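# The chore gap

Every few months somebody sends me a video of a robot folding a shirt, and every few months I ask the same dull questions. How long did the shirt take? Who laid it out flat beforehand? What happens with a sock?

The answers are slow to come. A demo is a performance, and I have no quarrel with performances, but I am being asked to believe that my dishes are next. My dishes have peanut butter on them. They sit in a sink with a whisk, a colander and a knife I would prefer no machine picked up by the wrong end.

So in October I went to Gilmont, where a company called Skorkis has a workshop behind a tile showroom. Skorkis wants to sell an arm called the Turnura, first to small packing shops and later to homes. I had been promised chores. What I got was blocks.

The work that morning was picking up a small blue cube from a white sheet, with a green block and an orange tile farther back for the arm to leave alone. A toddler does it while looking at something else. The team was plainly proud of the log, which listed 1202 attempts at this sort of thing, and I was allowed to scroll through it for as long as I liked.

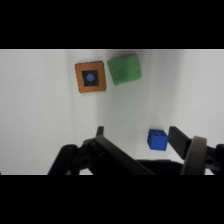
I asked what counted as a success. A cube lifted and held for two seconds, they told me. Putting it somewhere useful was scored separately, on another sheet, and that sheet was less fun to read. Out of the last 100 tries at lifting and placing, 11 had needed a person to step in. For a research group that may be a fine result. For a packing line it means hiring someone to stand next to the machine, at which point the someone might as well pack the box.

Skorkis says the home is only a matter of more practice. I keep hearing this, and it may even be right. But a cube has flat sides and stays the same shape when you squeeze it. A bag of frozen peas does neither, and laundry is worse. The people selling these arms talk as if the distance from block to towel were the same size as the distance from nothing to block, and I have yet to see anyone show their math.

Weldu, a rival firm, has a different pitch: forget the house and do one job in one shop, forever. Their arm loads trays. It would be lost in a kitchen, and their brochure says so on the first page. I found that oddly cheering. I would sooner buy a tray loader that admits it is a tray loader.

I drove home from Gilmont around four and unloaded the dishwasher. It is a robot of a kind, and a good one, and it has never once put a plate away.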